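Mostmont College
Department of Business Studies
Course handout, Unit 4: Packaging and Handling in Small-Scale Distribution

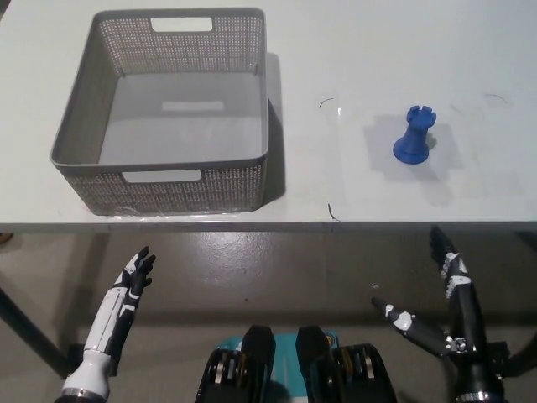 Figure 4.1. Open-top plastic basket with perforated sides and handle cutouts.

Prepared by Catinca Gavrilă, Senior Lecturer. Revised 13/01/2024.

4.1 Scope of the unit

This unit considers how goods are held, moved and returned between a supplier and a retail customer. Students should already have read the Unit 3 notes on order size and be familiar with the terms primary packaging, secondary packaging and load unit. Road freight pricing is covered in Unit 6 and will not be examined here.

4.2 One-way and returnable packaging

One-way packaging is bought, filled, shipped and discarded by the receiver. Its cost falls on the supplier at the time of each shipment and is usually recorded as a direct cost of sale. Returnable packaging is bought once and used for many trips. It is normally recorded as an asset and written down over its working life.

The choice between the two depends chiefly on distance, on how regularly the customer orders, and on whether the delivery vehicle would otherwise come back empty. A supplier that serves the same customers on a fixed route can often collect containers at no added transport cost. A supplier that sends single parcels to distant buyers can seldom do so.

4.3 The container pool

The full stock of returnable containers owned by a business is called its pool. At any moment the pool is divided among the supplier's premises, vehicles, customers' premises, and cleaning or repair. Students often underestimate the share held by customers. A customer who takes delivery twice a week may keep one set of containers in use and another waiting for collection.

The size of the pool is found by multiplying the number of containers sent out per day by the average cycle time in days, then adding a reserve for peak demand. Cycle time runs from the moment a container leaves the supplier until it is ready to be filled again.

4.4 Case: Olteanu

Olteanu supplies fresh produce to shops and kitchens in the Kukside district. In June the firm reviewed its pool and recorded 1,908 containers purchased, of which 1,363 could be traced. A further 226 were later recovered from customers who had put them to use as shelving or storage. The remainder were written off.

The firm then introduced a deposit, shown as a separate line on each invoice and credited upon return. Jonatan Backlund, who managed the change, reported that the larger customers accepted it without difficulty. Smaller shops objected to the effect on their cash position, and the firm agreed to waive the deposit on their first 50 containers.

Students should note that a deposit is a liability in the supplier's accounts until the container is returned or declared lost.

4.5 Marking and records

Containers may be marked by color, by printed name or by individual number. Individual numbering gives the best record but requires a scan or written entry at each handover. Hustico, the second firm studied in this unit, uses printed names only and relies on a yearly count.

4.6 Preparation for the seminar

Read sections 4.3 and 4.4 again before the seminar. Calculate the number of containers Olteanu wrote off and express it as a share of all containers purchased. Prepare a one-page note stating whether Hustico should adopt individual numbering, with attention to labor time at the customer's door. Notes are to be submitted through the department office before the seminar begins. Late notes will be read but not graded.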